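We use cookies to keep the shop cart working and to see which pages people read. By staying on this site you're okay with that. Accept | Manage settings

About Damano

Hi, I'm Hakim. If you've landed on this page you've probably bought a jar from us at a market, or somebody gave you one, and you want to know who's behind the label. It's me, mostly, plus my business partner Sutrisno Nasution, and a small kitchen crew who are much faster at peeling shallots than either of us.

Damano makes Indonesian-style spice pastes and a handful of dry blends. We cook in small batches, we sell online and at markets, and we teach a cooking class now and then when the kitchen is free. I'll try to cover all of it here, but I do ramble, so feel free to skip down to the headings.

How we got going

I grew up in a house where my mother ground everything by hand. She had a flat stone mortar that weighed as much as I did, and the sound of it was my alarm clock on weekends. When I moved away for school I did what everyone does, I ate noodles out of a pot and missed home. She'd mail me little tubs of paste packed in three layers of plastic, and my roommates still complained about the smell (it was the shrimp paste, they weren't wrong).

Sutrisno was one of those roommates. He never complained! He'd grown up on a lot of the same food, only from a different island, so we argued constantly about what belonged in what. He thinks my rendang is too sweet. I think his is basically a dare. We've been having that same argument ever since and it's more or less how the company works.

After school I went to work in a hotel kitchen and he went to work for a packaging firm, and for years the pastes were just something I made on my days off for friends. Then a friend asked to buy ten jars for Christmas presents, and her sister wanted some, and by January I was cooking in my apartment every night and the neighbors had started asking questions. Sutrisno came over, looked at the state of my stove, and told me I either had to stop or do it right. We signed the lease on our first shared kitchen that spring.

The first real market we did was the one at Vinderside. We brought 161 jars, which felt like a ridiculous number when we were loading the car. I'd made a sign with a paint pen and it rained on the sign. But we had a little burner going with rice and a spoonful of the yellow paste in it, and the smell did all the work. We went home with a very light car and I slept for most of the next day.

The name

Everybody asks. Damano doesn't mean anything in any language I speak. My nephew was learning to talk when we were filling out the paperwork, and it was what he shouted whenever he wanted more food. We had a list of very serious names and none of them got a reaction from anyone. That one did. He's old enough to be embarrassed about it now, so of course I put it on a website.

What we make

The pastes come first. There's a red one, a yellow one, a white one, and the rendang (my version, I won). The red is built on dried chilies and shallots and it's the one to start with if you've never bought from us. The yellow has fresh turmeric in it and it will dye your cutting board, your dish towel and your fingertips, so please don't wear white. The white is the quiet one, candlenut and coriander and garlic, and it's what I cook for my kids when they've had a long day. It's lovely in a soup with potatoes.

We fry every paste before it goes in the jar. A raw paste tastes sharp and a bit green, and it needs a good long time in oil before it settles down. Most people cooking on a weeknight don't have that time, so we do it for them. You can put ours straight in the pan with coconut milk and dinner's on the table by the time the rice is done.

Then there are the dry blends. These were Sutrisno's idea and I dragged my feet on them for ages. I'm a wet paste person! Ground spice goes flat so fast, and I'd thrown out so much tired old coriander in my life that I didn't want to be responsible for anybody else's. His answer was to grind less at a time and grind more often, and he was right, which he has asked me to put in writing.

People ask me how to keep them once they're home. Pick a container that shuts tight, and keep it out of the sun and away from the stove. I know the shelf over the burners is where everybody puts their spices. It's where my mother puts hers. Steam gets in every time you open the lid over a hot pot and the whole thing sets like plaster. Shake some into your hand first, over the counter, then toss it in. And if you can't smell anything when you open it, let it go and start fresh.
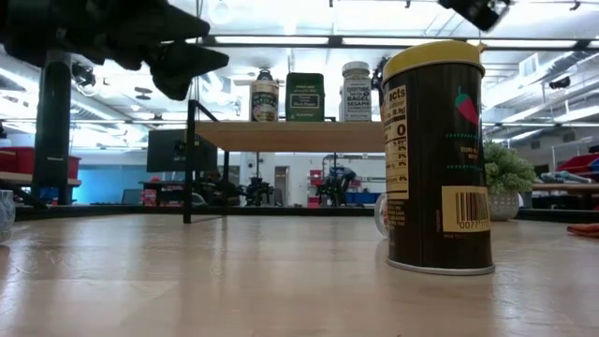 Where the ingredients come from

Shallots, garlic, ginger and lemongrass we buy fresh every week from Gunawan, a family wholesaler across town. They've been patient with us from the start, back when our whole order fit in one crate and I'd still send things back if the ginger was stringy. Whole spices come from Retton, who bring in the coriander, cumin, nutmeg and cloves and will tell me straight when a crop is poor. One year the nutmeg was so dull that they talked me out of buying it, and we just didn't make that blend for a few months. A couple of customers wrote to me about it and I wrote back to every one of them.

Candlenuts are harder. We've had gaps. If you see the white paste marked sold out, that's nearly always why, and no, macadamias aren't the same (we tried, it was fine, it wasn't right).

Palm sugar we buy in blocks and shave down ourselves. It's a miserable job. Whoever's last in on a rendang morning gets it, and I've been known to drive quite fast on those days.

The kitchen

We moved into our own place after a few years of sharing, and I still get a little thrill from leaving my own pans out overnight. It's one long room with a good hood and bad parking. There are big wide pans for frying, two grinders, a filling table, and a radio that only picks up one station. Cooking starts early, since the shallots take most of a morning, and we fill jars after lunch.

A batch of red paste fills 100 jars if nobody spills, and every lid gets its batch date stamped on it. If you ever have a question about a jar, send me that date and I can look up what went into it. I keep the notes in a big green ledger. Sutrisno has them on a spreadsheet too, and the two don't always agree on spelling.

Classes

I teach a class in the kitchen when the schedule allows. It's an evening thing and we make one paste from scratch, cook two dishes with it, then sit down together and eat. You'll go home smelling of garlic. We start with the knife work, then everybody takes a turn at my mother's stone (yes, the same one, she finally gave it up, under protest), and after ten minutes on that thing you understand why people bought blenders.

You don't need to know anything before you come. We've had people who run their own restaurants and people who'd never cut an onion, and they usually end up at the same end of the table swapping phone numbers. Tell me about allergies when you book, especially shellfish and nuts, and I'll plan the menu around you. Kids over ten are welcome with a grownup.

Dates go out in the newsletter first and then on the classes page, if there's anything left.

Things people write in about

Is it spicy? The red is medium, the rendang is mild, the white has no chili at all. The yellow sneaks up on you.

Is it vegetarian? The white and the yellow are. The red has shrimp paste in it, and I've tried leaving it out and I miss it too much. I'm working on a version with fermented soybean that I like, and when I like it enough it'll be in the shop.

How long does an open jar last? Three weeks in the fridge, with a layer of oil over the top. Or freeze it in an ice cube tray, which is what I do at home.

Do you ship? Yes, inside the country. Overseas we can't yet. I'm sorry, I know, my own aunt is mad at me about it.

Can my store carry you? Write to Sutrisno, he handles all of that and he answers email far better than I do.

Come say hello

We're at the Vinderside market most weeks when the weather's decent, usually near the bread people. There's always something on the burner and you're welcome to taste all of it. If you've cooked something good with one of our pastes I want to hear about it, and if you've cooked something terrible I want to hear about that even more.

Hakim Purba

Page last updated 22/10/2021

Get the Damano newsletter! Recipes, class dates and the odd early jar. Enter your email address and hit Subscribe. You can unsubscribe at any time.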